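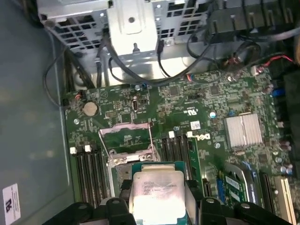

Processor held level next to the open socket on a green Dell board. The memory slots on both sides are empty.

Second-hand processors: your questions

Print this page | E-mail this page | 4 comments

Will a faster chip make my old Dell feel new?
I doubt it. Adverts promise a lot. If the machine still runs on a spinning disk, spend the money there first.

If it fits the socket, will it work?
Not always. The board's firmware has to know the chip as well. Look up your exact model before you pay, and don't take the seller's word for it.

How hard should I push?
You shouldn't. Raise the lever and the metal frame, line up the notches, lower the chip straight down and let go. Pressure comes from the frame when you close it — never from your thumb.

Do I need expensive paste?
I've yet to see a good reason. A small blob of ordinary stuff will do. Clean off the old layer first.

The seller says "tested". Is that worth anything?
Ask how. Switching on for 90 seconds is a test of sorts.

Can I put the memory in later?
Yes, but it won't start up without any.

Shared 803 times

Comments

Margaux Boyer: Zarcombe sold me a "tested" one in October. Dead.

Raju: Mine was fine. Board didn't recognise it though.

stondongate: Still say the upgrade is worth it.

Margaux Boyer: For whom?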